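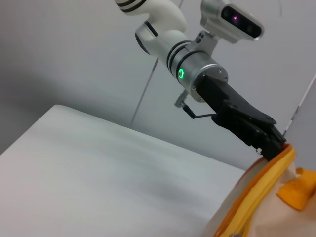 Beige fabric bag with yellow-orange zipper edge

Frequently asked questions about our fabric bags

Before you write to us, please look if your question is already answered on this page. We have updated the answers in March 2025. They are valid for all Calitz bags which are ordered directly from our shop in Indarberg.

Which sizes of the Calitz bag do you have?
We have two sizes. The small one is meant for one person and a short trip, and the large one is for a family or for a longer stay. Both have the same zipper and the same fabric. The order number of the small bag is 384 and the order number of the large bag is 607. Please write this number in your message when you ask about a bag, then we can answer faster.

Can I choose the color of the zipper edge?
At the moment you can choose between orange and dark blue. The body of the bag is always beige. We had also a green edge before, but the supplier has stopped this ribbon and we did not find another green which we liked. If you have still a green one and need a repair, please ask us, we keep a small rest of it.

The zipper is hard to move. What can I do?
Please do not pull stronger. Close the zipper slowly, one hand holds the fabric at the beginning of the zipper and the other hand moves the slider. If it stops always at the same place, look on the inner side if a thread or a piece of lining is caught there. Dry soap or a plain white candle, rubbed lightly over the teeth, helps in most cases. Oil is not suitable and makes spots in the beige fabric.

How do I wash the bag?
Wash it by hand in lukewarm water with a mild detergent. Before washing, empty all the inner pockets and open the zipper completely. Do not put the bag into the dryer. Let it hang with the opening down and pull the edge into shape while it is still damp. The large bag needs roughly 64 hours until the bottom is fully dry, because there are several layers of fabric. In summer it goes faster.

Does the orange edge lose color in the wash?
It can lose a little color in the first two washes. For this reason we recommend cold water at the beginning, and no other light clothes in the same tub.

How should I pack the bag so that it closes well?
Put shoes and other hard things at the bottom and soft clothes on top. Leave a space of about two fingers under the zipper. When the bag is too full, the edge is bent outward and the slider can jump out of the teeth. Towels and sweaters are better rolled than folded.

May I take the small bag as hand luggage?
Usually yes, but every airline has its own rules. Please measure the bag when it is packed, not when it is empty. It gets wider with full side pockets.

Where can I store the bag when I do not use it?
In a dry closet, with the zipper half open. We do not recommend plastic covers. If you have both sizes, you can lay the small bag inside the large one.

Do you repair bags from other makers?
We repair Olvera and Travesley bags if the fabric around the zipper is still strong. For other makers please send us two photos first, one of the whole bag and one of the damaged place. We cannot repair leather.

How long does a repair take?
A new slider is done in one or two days. A complete new zipper takes up to three weeks. In April our sewing room is closed for one week and everything takes longer.

Whom can I ask if my question is not here?
Please write to Hartmut Görtz with the contact form. He answers in English, German and, a little slower, in Spanish.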